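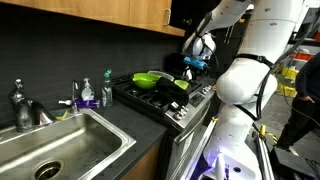

Equipment Planner, Manipulation Lab (Grurnport)

4 min read
14 shares | 0 comments

Naston is hiring an equipment planner for its manipulation lab in Grurnport. The position is full time and on site, and reports to Rogério Brandão, who runs lab operations. The start date is in July.

The lab teaches robot arms household kitchen tasks by operator demonstration. Equipment is currently bought by whoever needs it, against a shared cost code. This worked while there was one test kitchen. The Saber project adds two more, and purchasing has to be planned a full year ahead, with lead times and spares included.

Scope of the position

The planner owns the equipment budget for three kitchen cells. A cell consists of the arm and its base, the end effector, cameras, operator input devices, cabling, a countertop with a working sink and range, and the loose items the arm handles. The last group is small in unit cost and large in order count. Last year it accounted for 495 purchase orders, most of them for dishes, towels, sponges and containers that were replaced after wear or because a task set called for a different size.

Main duties:

- Write and maintain the bill of materials for a cell, down to fasteners and cable lengths.
- Obtain and compare quotes, including freight, installation and service terms.
- Set stock levels for wear parts. Gripper pads and cable sets come first.
- Keep the lead time table current. Arms and controllers are ordered a quarter before they are needed.
- Plan power, floor loading and clearances with the building engineer before a purchase order is released.
- Report committed and actual spend monthly. 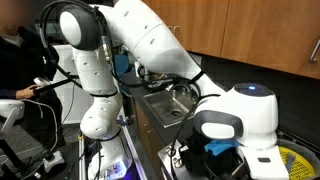 Operator stations are budgeted separately from the arms. Handheld controllers and pedals wear on a different schedule, and a station that is down stops the cell just as an arm fault does. The current allowance is $1,557 per station per year for input devices and cables. The new planner will be expected to check that figure against the repair log and propose a replacement if it is wrong.

The other open item is the gripper contract. The lab uses Zarkoren grippers under a service plan that costs $2,916 per unit per year and expires at the end of the project's first phase. Options are renewal, in-house repair with a spares kit, or a second supplier. A written recommendation is due within 90 days of the start date.

Requirements

- Three years or more in technical purchasing, lab management or production planning.
- Able to read mechanical drawings and wiring diagrams.
- Good spreadsheet skills. The budget model has no macros and should stay that way.
- Experience with capital equipment approvals.

Experience with industrial or collaborative arms is useful but is not required. Programming is not part of the job. The planner will spend part of each week in the cells — checking installed parts against the bill of materials — and should be comfortable working near equipment under a lockout procedure.

Hours are 8:30 a.m. to 5:00 p.m. Supplier calls occasionally fall earlier. Some travel for acceptance tests, normally two or three trips a year.

How to apply

Send a resume and one page describing an equipment budget you were responsible for: what was in it, what was left out, and how far the final cost was from the plan. Remove supplier names if they are confidential. Applications without the page will not be reviewed. Address both to Rogério Brandão, Lab Operations, Naston, Grurnport. First interviews are by phone and last 30 minutes. The second is on site and includes a quote comparison exercise, done on paper.

Related openings
Robot Operator, Evening Shift (Grurnport)
Electrical Technician, Saber Project
Building Engineer, Part Time
Data Quality Reviewer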